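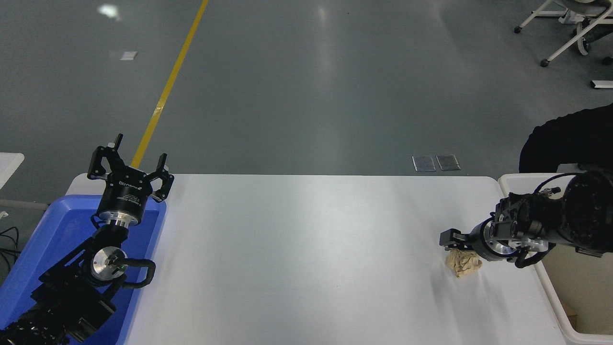

I would sign up tomorrow, one reader wrote under our first notice, but would I have to give up the earmuffs I already wear, and could I still take a call from my boss with the thing on? The answer to the first part is yes, for the days you wear the trial headset. The answer to the second part is also yes, and finding out how well those calls go is a large part of why we are running this trial.

# Call for participants: 12-week field trial of the Vilier work headset

August 2023

Pladard is looking for 100 people who work in loud places to wear and use the Vilier, a wireless headset with hearing protection built in. It pairs with an ordinary phone. You wear it on the job, you fill in a short log, and you tell us what is wrong with it. The trial runs for 12 weeks and you are paid for your time.

The Vilier is not on sale yet. The units we send out are close to the final product, but the ear cushions, the button layout and the phone app may still change, and what participants report will decide some of that.

## What the headset does

The Vilier is an over-ear headset with a folding headband. It has a boom microphone on the left side that swings up out of the way when you don't need it. There is a helmet-mount version for people who wear a hard hat, and you will be asked on the form which one you want. You can't switch between the two partway through.

It takes phone calls, plays audio from your phone and lets you talk to other Vilier wearers nearby without a phone. It also has a listen-through mode that picks up voices around you while keeping louder noise down. All of this is controlled by three large buttons on the right ear cup, which are meant to be usable with gloves on.

The companion app is called Ahn. It runs on Android and iPhone. You need it for the first setup, for updates and for the weekly log. You do not need to keep it open while you work.

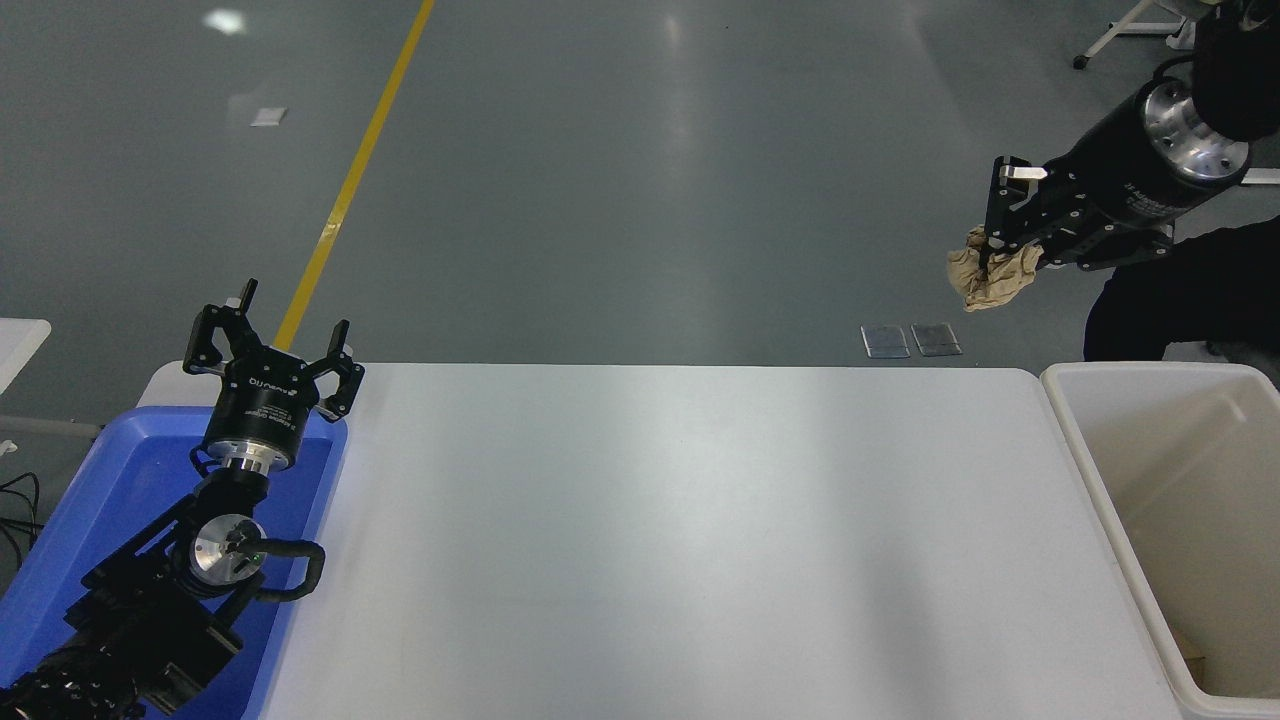

The headset charges over USB-C. A charger is included, along with a spare set of ear cushions and a carry bag. Please use the charger we send and not a fast charger from another device, at least for the length of the trial. Charging times are one of the things we compare between participants, and mixed chargers would make those numbers useless.

## Who we are looking for

You can apply if you:

- are 18 or older
- work at least 24 hours a week in a job where hearing protection is required or normally worn
- own a smartphone that gets regular updates
- live and work in the United States
- have your employer's written permission to wear a trial headset on site (there is a form for this, see below)

We want a mix of jobs. The last trial had too many people from woodworking shops and not enough from anywhere else. This time we would especially like to hear from people in landscaping, road work, sawmills, airport ground crews, metal fabrication, farming and printing. If your job isn't on that list, apply anyway.

You don't need to be good with electronics. We would like a fair number of people who have never paired a headset before, and a few who don't like wearing one.

People who wear glasses, have a beard, have long hair or wear a head covering are welcome. Each of these affects how an ear cushion seals, and we need reports from people who deal with it every shift. There is a box on the form where you can tell us.

## Who can't take part

We can't accept you if you use hearing aids at work. A version of the headset for hearing aid users is planned, and it will have its own trial. You can leave your address on the form and we will write to you when it opens.

We also can't accept people who work in places with explosive gas or dust. The trial units have not been certified for those places. The same goes for diving and any work under water. The headset is built to handle rain and being rinsed off, but it should not be submerged.

If you work for a company that makes or sells headsets or hearing protection, please don't apply.

## What you will do

**Setup.** You get a box in the mail with the headset and a printed guide. You pair it with your phone, install Ahn and go through a fit check, where the app plays tones and tells you if one of the cushions is leaking sound. If you can't pass the fit check after several tries, don't wear the headset for protection. Write to us and we will send a different cushion size.

**Wearing it.** We ask that you use the headset on at least three shifts a week. On other shifts you can go back to whatever you normally wear. If you are sick or on vacation, mark the week as skipped in the app. You may skip 2 weeks in total and still get the full payment.

**The weekly log.** Once a week Ahn will ask you a set of questions on comfort, battery, calls, wind noise and the buttons. Most are answered by tapping a number. There is an open box at the end and we read everything people put in it. You can write in English or Spanish.

**Calls.** In weeks four and eight you will make a test call to an automated line from your workplace. The line reads a few sentences, you repeat them, and the system records how clearly your voice came through. No one else's voice should be on the recording if you can avoid it - step away from coworkers if the job allows.

**Sending it back.** At the end you can keep the headset or return it with the prepaid label. If you agree to return it, we take it apart to look at wear on the hinges and the battery. Returned units are more useful to us than kept ones, so we pay extra for them.

## Payment

Participants who finish the trial receive $194. It is paid by bank transfer or check after your last log comes in. People who return the headset get another $50 once the unit reaches us.

If you drop out before the end, you are paid for the weeks you logged. You can drop out at any time and you don't have to give a reason, but the headset must come back in that case. We cover the shipping.

You are a participant in a study and not an employee of Pladard. Any tax on the payment is yours to report.

## Safety

The headset's noise protection has been lab-tested and the rating is printed inside the headband. Check that number against what your workplace requires before you wear it. Your safety officer or supervisor can help with this. If your site requires a higher rating, you can't use the Vilier there, with or without earplugs under it.

Stop wearing the headset and contact us if you notice ringing in your ears, pain, skin irritation, or a unit that gets hot while charging or in use. Don't open the ear cups. Don't try to dry the headset with a heat gun or in an oven. Someone in the last trial did this and the battery had to be thrown out.

Listen-through mode is not a replacement for watching what is around you. Where your site bans phone calls or audio while operating machines or vehicles, that rule still applies.

## Your information

We collect your name, address, job type, age range and phone model, plus your logs and the two test calls. The Ahn app also records battery level, button presses and how long each mode is in use. It does not record your phone calls or your location.

Your employer will not see your logs. We will only tell them whether you are in the trial, and only if they ask. Recordings are deleted one year after the trial ends. A summary of the results, with nothing in it that points to a single participant, will be sent to everyone who took part in December.

## How to apply

Fill in the sign-up form on the Pladard site and download the employer permission form from the same page. You can send in the sign-up form first and the permission form later, but we can't ship a headset until we have both. A photo of the signed page is fine as long as it can be read.

Everyone who applies gets an answer, including those we can't take. If we have more applicants than places, we choose by job type and head size first and then in the order the forms came in. Those left over go on a waiting list, and places do open up in the early weeks.

Crews can apply together. Note the names of your coworkers on the form so that we can link your applications. For the headset-to-headset talk feature we need pairs and small groups who work within sight of each other, and a crew with one member who can't take part is still worth sending in.

Questions that aren't answered on this page can go in the comment box under the form. We reply there so that other applicants can read the answers too. Please leave out your employer's name and anything else you wouldn't want posted.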